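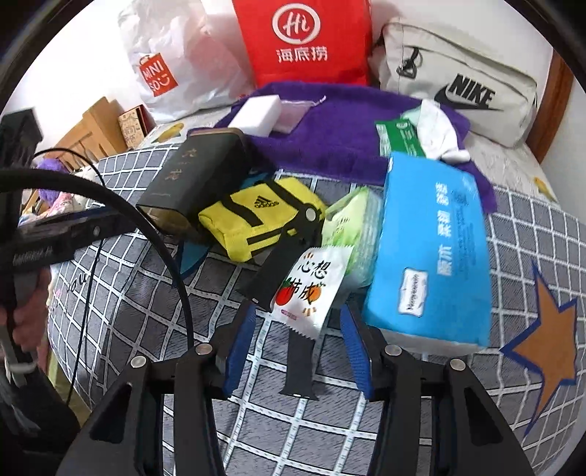
Myrto Theodorakopoulos
Staff Writer

Apr 18, 2019

Students in the robotics club at Fragkou Technical School have spent the spring term teaching a gripper to tidy a bed, and they have 2,077 recorded tries to show for it.

The project is called Clustard. It is the club's entry in the Zotari Student Challenge, a regional contest that asks teams to pick one household job and train a machine to do part of it. Teams choose the job themselves. The Fragkou students chose clearing a bed that has been used as a place to put things down.

Most of the work is done by hand. A student holds the gripper, opens its two blue-padded fingers over an item, closes them, and moves the item to where it should go. Each try is recorded and later used to train the software.

The things to be moved are ordinary ones. One setup has a snack packet with two persimmons on the front, a light-blue tissue box, a yellow Adidas pouch and a purple towel with smaller items on it, including a white sponge block. Shopping bags from Miniso and Haidilao and a gray Nike bag are lined up against the wall at the head of the bed.

Slamet Saragih, who teaches electronics at the school and runs the club, said he asked the students to stay away from wooden blocks and foam cubes.

"They had used those last year and the program was very good at wooden blocks," Saragih said. "I told them to go and get the kind of stuff they have at home."

The club has 17 members this year. They work in pairs, with one person on the gripper and the other keeping the log. A session runs 20 minutes, after which the pair trades places. The log lists the item, where it started, where it ended up and whether it was dropped on the way.

Maarja Kuusk, a junior, keeps the master copy of the log. She said soft items have caused the most trouble. A box can be picked up the same way several times in a row, while cloth changes shape each time it is put down.

"With the towel you get a corner, or you get the middle, or you get the sheet under it," Kuusk said. "We throw out the ones where we got the sheet."

Bags were added to the list in the second month. The students first tried to pick them up by the body and later switched to the handles. Kuusk said the switch meant that an early batch of recordings could not be used, and the club repeated them over two weekends.

The gripper's jaws were rebuilt once during the term. Vangelis Politis, a senior who does most of the club's machine work, said the first set of fingers was too smooth and plastic packaging slid out of them. The present ones have ridged pads. He also changed the screws on the jaw arms after the old ones kept working loose.

Parts for the rebuild were paid for by Tinow, a local tool supplier, which has supported the club for two years. The school covers the contest fee and the bus.

Training the software takes place on a computer in the electronics lab, usually overnight. In the latest test, run last week, the program was given 20 items it had seen before and put 14 of them in the right place. It did worse with things it had not seen. Saragih said the group had expected that and would spend the rest of the month adding more kinds of packaging.

Darragh Ní Bhriain, who coordinates the challenge, said entries are scored on the test run, the written report and the quality of the log. Judges bring their own items to the test and the teams do not see them ahead of time. A team may repeat a run once if there is an equipment fault.

The Fragkou team will send five students to the contest, which takes place in the school gymnasium at Zotari at the end of April. The five have not been named yet. Politis said he would like to go but has an exam the same morning.

The club meets after classes in the electronics lab and is open to students in all grades. New members do not need to know how to program. Anyone who wants to join can speak to Saragih or leave a name at the main office.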